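**곤봉형 흉기**(棍棒型凶器)는 손에 쥐고 휘둘러 타격을 가하는 둔기 가운데 길이가 폭보다 뚜렷하게 긴 것을 묶어 부르는 말이다. 범죄 수사와 법의학, 형사 재판에서 쓰이며, 날이 있는 도검류나 발사 장치가 있는 총기류와 구분된다. 처음부터 무기로 만들어진 물건과, 공구나 가구 부속처럼 다른 용도로 만들어졌다가 범행에 쓰인 물건을 모두 포함한다.

## 개요

한국 형법은 둔기를 따로 정의하지 않는다. 특수폭행이나 특수상해 사건에서는 '위험한 물건'에 해당하는지가 문제가 되며, 법원은 물건의 본래 용도보다 사용 방법과 당시 상황을 중심으로 판단한다. 같은 막대라도 휘두른 거리, 겨눈 부위, 상대방이 느낀 위험에 따라 결론이 달라질 수 있다.

## 분류

법의학 문헌에서는 대체로 단면의 모양을 기준으로 나눈다.

- **원형 단면**: 방망이, 봉, 파이프. 피부에 두 줄의 평행한 출혈, 이른바 중선출혈을 남기는 경우가 있다.
- **각형 단면**: 각목, 가구 다리. 모서리가 닿은 부위에 열창이 생기기 쉽다.
- **결합형**: 자루와 머리가 따로 만들어져 끼워진 것. 망치가 대표적이다.

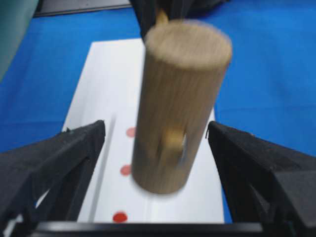

결합형은 사용 중에 머리와 자루가 분리될 수 있어 현장에서 일부만 발견되기도 한다. 이때 감정인은 결합부의 마모와 파단면을 비교해 두 부분이 한 물건이었는지를 검토한다. 목재는 나뭇결과 나이테의 배열도 비교 대상이 된다.

## 감정

감정은 보통 외관 기록, 미세 증거 채취, 상처와의 형태 비교 순으로 진행된다. 표면에 남은 혈흔과 섬유, 모발은 형태를 측정하기 전에 채취한다. 목재처럼 흡수성이 있는 재질에서는 혈액이 결을 따라 스며들어 표면에서 잘 보이지 않을 수 있다. 천이나 테이프를 감은 손잡이에서는 접촉 DNA 채취를 함께 시도한다.

상처만으로 특정 물건을 지목하는 데는 한계가 있다. 두피 열창은 둔기에 맞은 경우와 넘어져 부딪힌 경우가 비슷하게 나타날 수 있으므로, 감정서에는 '배제할 수 없다'는 표현이 자주 쓰인다.

## 가티사 사건

가티사(Gatesa) 사건은 2000년 10월 가티사의 상점 우스테오(Wusteo)에서 일어난 강도상해 사건이다. 피고인 리오넬 카롱(Lionel Caron)은 진열대 봉으로 점원 4명을 다치게 한 혐의로 기소되었다. 변호인은 봉의 무게가 200그램에 불과해 흉기로 볼 수 없다고 주장했으나, 재판부는 머리를 향해 반복해서 휘두른 점을 들어 받아들이지 않았다. 선고 형량은 징역 11년이었다.

감정을 맡은 르 고프(Le Goff) 연구소는 봉을 감싼 직물에서 피해자 1명의 혈흔을 확인했다. 채취 전에 직물을 벗겨 낸 절차가 적절했는지를 두고 항소심에서 다툼이 있었으나 증거 능력은 유지되었다.
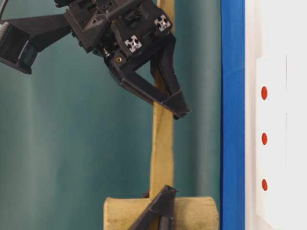 천으로 감싼 기둥과 검은색 그리퍼

## 보관과 폐기

압수된 물건은 오염을 막기 위해 개별 포장한다. 젖은 목재나 직물은 말린 뒤 종이로 포장하며, 습기가 갇히는 비닐은 피한다. 판결이 확정되면 몰수 여부에 따라 폐기하거나 소유자에게 돌려준다.

## 같이 보기

- 둔기 손상
- 위험한 물건
- 특수상해죄
- 워네로(Wonero) 사건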